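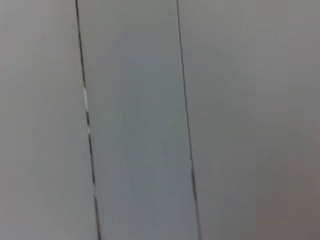 Photo: Tusomov test lab, Brimavport

Help us find out why our robots drop things

Tusomov is looking for people to join a paid fault study at our Brimavport lab this February. Our two-armed tabletop setup has a problem we'd love your help with: every so often a gripper opens when it shouldn't. In one long run of 168 pick-and-place attempts it let go early 9 times, and the logs gave us no clear cause. It's a great puzzle, and we need more eyes on it!

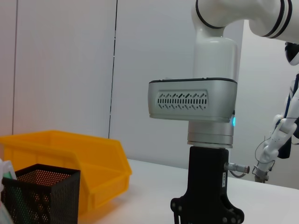

You'll sit at the control desk with Nelli Laaksonen or Tolera Seyoum, start each task, and write down what you notice just before a drop. Sounds count, and so do hunches. We also want to know how quickly you reach for the stop button, so we can place it better. Sessions start at 9 a.m. and include a lunch break.
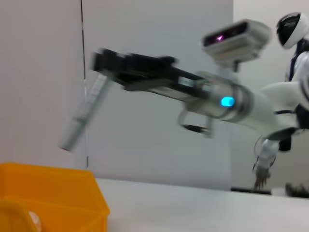 Do I need experience with robots?
None at all. We'll teach you the controls and the stop procedure before your first run, and fresh eyes are really welcome.

We have places for 54 participants, all 18 or older, with normal or corrected vision. You'll need to be comfortable sitting for an hour at a stretch and writing short notes in English. Pay is $100 per session, and you can stop at any point and still be paid in full.

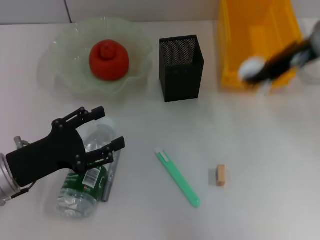
Safety during sessions

The arms run at reduced speed, and you stay behind the marked line whenever they have power. Only lab staff pick up dropped items. Aarne Kauppinen, our safety lead, goes over all of this with you on arrival, so bring your questions (he likes the hard ones).

How to sign up

Write to Aarne at the Tusomov front desk with your name and two mornings that suit you. Please mention any earlier work with machinery.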